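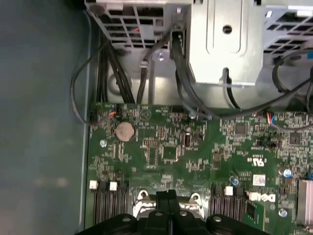
Wrist camera, gripper over the lower end of the board.

Hekenura gripper trials, September

We are comparing two grippers, the Flidham and the Catska, on desktop computer work. Both go on the same arm and run from the same Nautiyal controller. Ramesh Kushwaha wrote the test moves and keeps the log, which stands at 2,732 moves so far: 343 with the Catska and the rest with the Flidham. Pages for the other cameras will be added as we sort them.

The tower stays on its side for every run, so the arm can come in from above. The grey tray is printed in our own workshop. 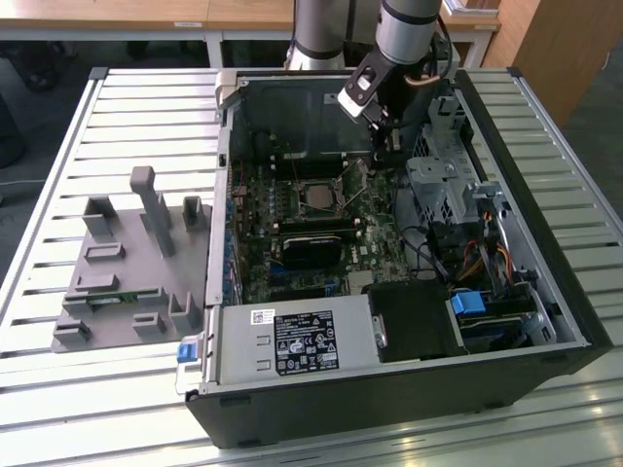 We also tried two speeds. At the slower one the wrist view was easier to follow, and Ramesh had fewer stops to write up. Cable routing along the gripper still needs work. The next set will use the slower speed only, with the same tray and a new colour setting on the wrist camera.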